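16 Sep 2023
Posted by the author

The pressure limiting valve on our cold main failed in July, and replacing it took longer than it should have because I ordered the wrong tails twice. I am writing down the part selection in full so that I have it next time, and for anyone else with a house plumbed in the same mixture of copper and whatever the last owner had in the ute.

The symptom was a relief valve on the hot water unit that dribbled all night and stopped when anyone ran a tap. Static pressure at the garden tap, measured with a screw-on gauge, read 3 kPa under the inlet rating of the old valve in the morning and well over it after ten at night. A limiting valve that creeps under no flow has a worn seat or grit on the seat. You can strip and clean some of them. Mine was a Travach of an age where the cartridge is no longer stocked, and the body had dezincified around the outlet thread, so cleaning it was not worth the gasket.

The replacement is a Lullberg, 20 mm, female both ends, fixed at 500 kPa. Lullberg sells an adjustable version for more money. I did not want an adjustable version. The spring tension drifts, the locknut gets painted over, and in a domestic cold main there is one correct setting and it is the one stamped on the body.

The first mistake was thread. The valve is BSP parallel at the inlet and the tails I had in the shed were tapered. A tapered male into a parallel female will seal with tape and is common practice here, but the Lullberg inlet has a strainer seat 11 mm down the bore and a tapered tail bottoms on the thread before it reaches it. The strainer then floats. I found this by looking down the bore with a torch before fitting it, and I recommend doing the same with any valve that ships with a loose strainer.

The second mistake was the tube. I assumed 20 mm nominal throughout. The section between the meter and the valve is 20 mm copper, and from the valve to the laundry wall it drops to 15 mm, with the reducer buried in the render. The compression nuts I ordered from Rallia were all one size. They charged $184 for the box, would not take back opened bags, and I now own a lifetime supply of 20 mm olives.

Sequence, for the record:

Shut off at the meter and open the lowest tap outside. Leave it open for the whole job. Our meter tap passes slightly even when closed hard, and a weep of water at the joint will defeat any attempt at soldering, so I used compression on both sides. If you must solder, fix the meter tap first. Here that is the water authority's problem, on the phone, with a wait.

Cut the old valve out with a tube cutter. A hacksaw leaves swarf in the line and the swarf goes straight to the new seat. Deburr inside and out. Clean back 50 mm of tube with mesh. Check for ovality with the olive itself: it should slide on by hand with no rocking. The upstream tube was slightly oval where somebody had once held it in multigrips, so I cut back past the marks and made up the difference with a longer tail.

Flush before fitting. I ran the meter tap full for a minute into a bucket. What came out was brown for the first few litres and had three flakes of green scale in it, any one of which would have sat under the seat.

Fit the valve with the arrow in the direction of flow. Hold the body with one spanner and turn the nut with the other. Hand tight, then one full turn, then pressurise and nip up if it weeps. Overtightening an olive on annealed tube necks the tube, and the joint will hold for a year and then let go.
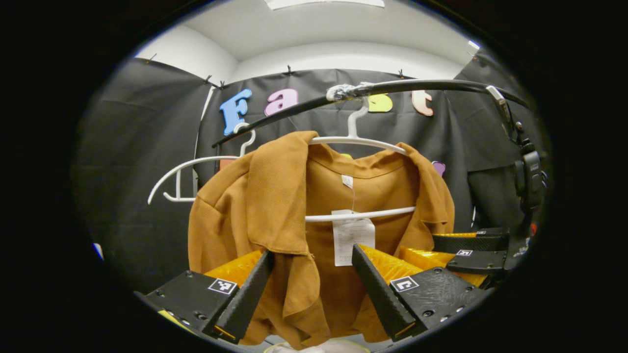

After pressurising I left the gauge on the garden tap overnight. It read 390 kPa with one tap running inside and came up to 500 with everything closed, and it was still at 500 at six in the morning. The drop under flow is larger than the Lullberg data sheet suggests, which I put down to the 15 mm section. The shower is no worse than before. The relief valve has been dry since.

I also replaced the isolating valve upstream while the line was open. The existing one was a gate valve with a seized spindle. The new one is a Chukwu quarter-turn ball valve, full bore, lever handle. Chukwu makes a reduced bore version in the same body and the only external difference is one letter in the part number on the box, so check it at the counter. Turn it off and on twice a year or it will seize as well.

Costs. The valve was the cheap part. A plumber quoted for the lot over the phone and I thought the figure was fair, given that it included chasing out the render and replacing the 15 mm run. In our state this work is supposed to be done by a licence holder, and the one I engaged let me do the labour under his eye and signed it off. Ask before assuming yours will.

The remaining job is that 15 mm run. The straight-line distance from the valve to the laundry wall is a bit over 3,000 mm, and I would rather bring it around the outside in lagged 20 mm than open the wall. That needs two elbows, saddle clips and a penetration through single brick behind the trough. I have the olives for it, at least. I am still pricing the tube.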